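Protetor de cabo Trivska para punho de braço robótico

Ref. interna Brikon: conjunto de 4 abraçadeiras macias + manga espiralada
Disponível em preto. Envio a partir do armazém de Vondilby.

Vou contar porque é que comecei a vender isto, já que me perguntam muito no balcão. Em dezembro tive uma pinça que abria sozinha. Não era sempre, era de vez em quando, e sempre com o braço esticado para o lado direito da mesa. Largava o pão a meio caminho e o programa seguia todo contente, como se ainda o tivesse na mão! Passei 3 dias a culpar o software (coitado), troquei a pinça por outra igual e a avaria continuou lá.

Era o cabo. Fazia um arco por cima do punho, bonito de ver, mas a cada rotação dobrava no mesmo sítio, mesmo à saída da ficha. Por fora nem uma marca. Por dentro, um condutor partido que só fazia contacto quando lhe apetecia. E o pior é que uma pinça sem sinal, no meu caso, abria - ou seja, largava o que tivesse preso, fosse pão ou fosse uma coisa com peso.

O kit da Trivska serve para isso. A manga cobre os primeiros centímetros depois da ficha e obriga o cabo a fazer uma curva larga, e as abraçadeiras prendem-no ao braço sem o esmagar. Aceita cabos até 7 mm. Monta-se em 12 minutos, com calma e uma chave sextavada.

Antes de montar, por favor: corrente desligada, braço apoiado, mãos fora da pinça. Parece conversa de manual, mas já vi gente mexer na ficha com tudo ligado, e a pinça fecha sem avisar.

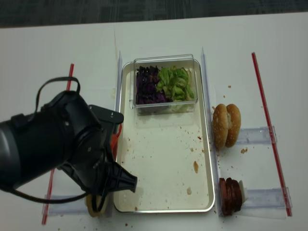

Outra coisa que aprendi à minha custa: deixem sempre folga. Um cabo esticado de mais parte mais depressa do que um cabo solto, e a manga não faz milagres. Levem o punho à mão até aos dois extremos, vejam se nada prende, e só depois apertem a última abraçadeira.

Não serve para os braços Howells antigos, que têm a ficha virada para dentro. Para esses tenho um adaptador em ângulo, vendido à parte.

Se o cabo já falha, troquem-no primeiro - a manga protege um cabo bom, não ressuscita um partido. Trocas até ao fim do mês seguinte à compra, desde que a manga não tenha sido cortada.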